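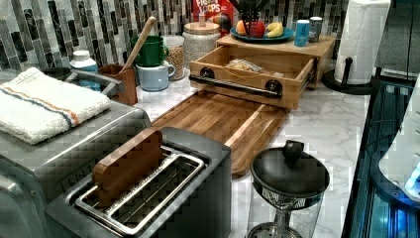
2 min read

2025-01-26

Open day notes, before I forget all of it. We had the kitchen bay open from lunch on, and Divya Devadiga ran the demo while I did the talking (and a lot of waving people back behind the tape, sorry again to the man with the stroller). The counter was set the way we settled on last week, everything crammed in: toaster, long cutting board, the wooden box with its drawer pulled out, fruit on the teal plate on top, Froot Loops against the tile. Divya wanted it busier still. I said no, we'd never get an arm in past the mugs.

Task list was the short one. Take the apple off the plate, close the drawer, move the green mug forward. We did 19 runs for visitors and 15 of them went through without a hand on the stop button, so I'm pleased! Three of the other four were the drawer. The gripper comes in too high on that black pipe handle and slides off the top – same thing we saw in September with the old Trendus fingers, so I don't think it's the pads. The last one was me, I leaned on the bench.

People loved the apple. A kid asked if it could pick the bananas instead and Divya just typed it in, which was brave, and it nudged the whole bunch toward the orange and gave up. Got a bigger laugh than anything that worked.

Two visitors from Khoo stayed a long time and asked good questions, mostly on glass. I told them the truth, the clear canister and the little jar next to it still give us bad depth and we plan around them. They use Pliltosik for that kind of thing and offered to send settings. Must write to them.

Also: that folded towel on top of the steel oven messes with the height map, it reads as part of the oven. Either we label it or it goes. I'd keep it – real kitchens have towels.

Logs are in folder 408 on the Sosness drive. Drawer runs are tagged, bananas are not, Divya says she'll do it. Handle approach angle is first up next session, try it lower and slower.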